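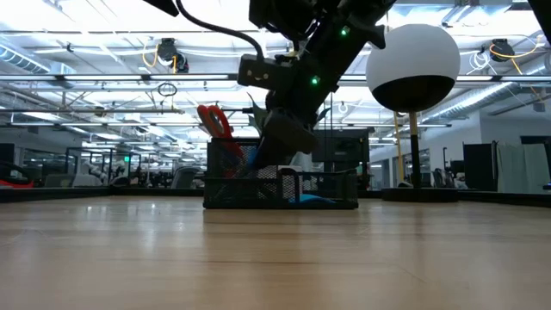
Teaching the arm the desk organizer

30/08/2020

I spent most of this week driving an arm by remote control, and my right shoulder knows it. The task is simple to say out loud. Reach into a mesh desk organizer, take hold of one thing, lift it out, set it on the table. Then put it back and do it again.

We need 700 good runs before we train anything. I am at 594, and the last stretch is going slower than the first.

The organizer is harder than the blocks we did in March. Blocks sit on a flat table and you can come at them from any side. With the organizer the fingers have to go down past the rim, and the scissors stand up right next to where I want to be. If I come in too steep I catch the handles. If I come in too flat I push the whole thing across the table, because it weighs almost nothing. I tried holding it down with putty and gave up on that, since a person's desk doesn't have putty on it and I want the data to look like a desk.

I started with hand guiding, where you grab the arm and move it yourself while it records the joints. It feels natural for about ten minutes. The trouble is that my own hands and sleeves ended up in the camera view, and the arm will never see those when it runs alone. I threw out 110 runs for that reason and switched to the Kilteck controller.

The Kilteck has a small lag. You learn to stop before you think you should. The trigger for the fingers is stiff and I asked Zurell, who make it, if there is a softer spring. They are sending one.

A few notes for myself and anyone else doing this:

Pause for a second above the rim before going in. Runs where I paused are much easier to label later.

Don't correct a bad grasp five times in one run. One correction is useful to have. More than that and you are teaching it to fidget.

Move the organizer between runs, and turn it a little too. I forgot to do this for most of one morning.

Save the misses in their own folder. I used to delete them and I regret it.

The first training pass on 400 runs was so-so. It found the organizer every time and got down inside, then closed on the mesh wall more often than on the thing it was after. The Antwi people saw the same thing with a pencil cup and said more variety in the approach angle helped them, so the rest of my runs are mostly that.

Next up is the Trondska drawer unit, which has handles I already don't like.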